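The Bottom of the Bin
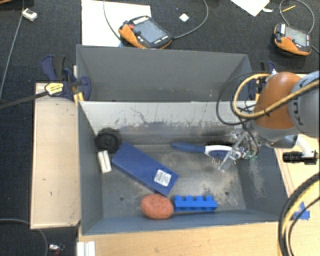
Most people who clear out a house start with the big furniture. Natalina Sala starts with the odds and ends, and she wants them in open bins before anyone touches a wardrobe.

Sala runs the sorting floor at Altgate, a house clearance and resale shop in Clerneck. The shop takes in up to 700 small items on a busy day. July is the worst month, when leases end and people bring in whatever was left in the bathroom cabinet and the toy chest.

"A hairbrush and a toy brick come in together all the time," she says. "They were on the same floor in the same house."

Her method is simple. Everything loose goes into a shallow, hard-sided bin, in one layer, with space between the pieces. Cardboard boxes sag and hide things in the corners. A gray bin shows dirt, takes a beating and can be wiped down. The scratches don't bother her. She keeps a second bin right behind the first, and things move back as they are dealt with.

Brushes are handled first. Hair comes out with a comb, then the head gets a short soak in warm water and dish soap and dries with the bristles down. Sala won't resell a used brush, so this is advice for people keeping their own.

Building bricks go in a mesh bag and are washed by hand. Xiaoyan Tan, who prices the toys, sells them by weight and pulls out any with bite marks.

Closed boxes get opened, every time. Tan once found 27 foreign coins in a box marked as light bulbs. Sponges and anything that crumbles go in the trash. Knobs and caps that have lost whatever they belonged to sit on a shelf for a month, and a fair number get claimed.

At home, Sala says, one bin is enough to begin with. Fill it from a single drawer and finish it before opening the next drawer. Her own kitchen took nine evenings.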